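Skurnthorpe notes – the old Dell gets opened up

27/04/2021

Quick one tonight, dinner is in the oven and I have 35 minutes before it burns.

So the workstation. Long time readers know I've been putting this off since October. Fans screaming every time I render anything longer than a minute, temps all over the place, and then the random shutdowns started. I lost most of a title sequence two weeks ago. Saved the project under a new name afterward like that would help. It did not help.

Cleaned the filters first. Nothing. Swapped the power cable, moved the tower off the carpet, nothing. Lensa Wubshet, who has fixed more of these than I've had hot meals, wrote back to my whiny email with one line: when did you last change the paste. Um. Never? I bought it secondhand and assumed.

So, apart it comes. Side panel off, memory out, cooler off, processor out. My one rule for this kind of job is that every part gets a place to sit before I loosen anything. I used to pile it all on a towel and spend half the evening looking for a screw inside the towel. A tray with proper pockets is so much better. Chip in its own square, memory held in the clips so no fingers on the gold edge.

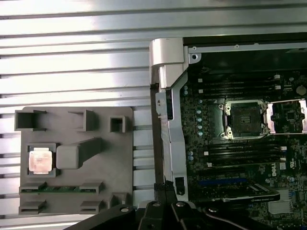 The order I do it in, mostly for my own memory next time:

Power off at the wall, hold the power button in for a bit. Touch bare metal. Then memory, both latches at once if your hands are big enough, mine aren't. Then cooler screws, a little each, going corner to corner. Don't yank the cooler. If it's stuck, twist it gently until it lets go, I once pulled a chip straight out of a board on a different machine and felt sick for a day.

Then the lever, then the load plate swings up, then the processor lifts straight out by the edges. Straight out! The pins are down in the board on this type, not on the chip, and there's no good way to bend one back. I've tried with a needle and a magnifier. 3 evenings. Never again.

Cleaning is boring. Alcohol, lint free cloth, wipe from the outside in so you're not spreading gray stuff over the edge. Coffee filters work fine if you've run out of cloth. Do the bottom of the cooler too, people forget teh cooler. Somebody in the comments last year recommended the Nostska wipes and they're ok, a bit small, dry out fast once the packet is open. I keep mine in a jam jar.

The socket gets nothing. No cloth, no alcohol, no poking. A look with a flashlight held low from the side, all the pins should catch the light the same way. If there's a dull patch, look again before you panic, could be a hair.

And keep the time with the plate open short. Dust, cat, sleeve, whatever. I put my watch in a drawer and roll my cuffs up.
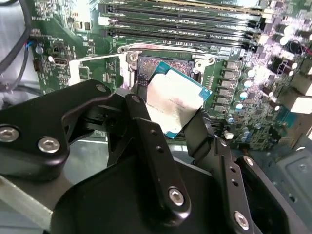 Processor over the open socket, what looks like old paste still on the lid.

New paste is the Carbone one, small tube. A blob in the middle, pea size, and let the cooler spread it. I know there are strong feelings about this. You can do your X or your five dots, I will not be reading 1000 words on it in the comments again.

Shopping list for anybody doing the same: paste, alcohol, cloth, a screwdriver with a long shaft so you're not scraping your knuckles on the heatsink fins, and some kind of divided tray. Mine lives on the Skallen shelf next to the soldering stuff. An ice cube tray is fine for the screws.

Still want to do the graphics card while I'm in this mood, the paste on that is probaby just as old, but it's more screws and tiny pads that tear if you look at them wrong. Separate post. If anyone knows what thickness the pads should be please email, every forum gives me a different number.

Oven's beeping. More tomorrow.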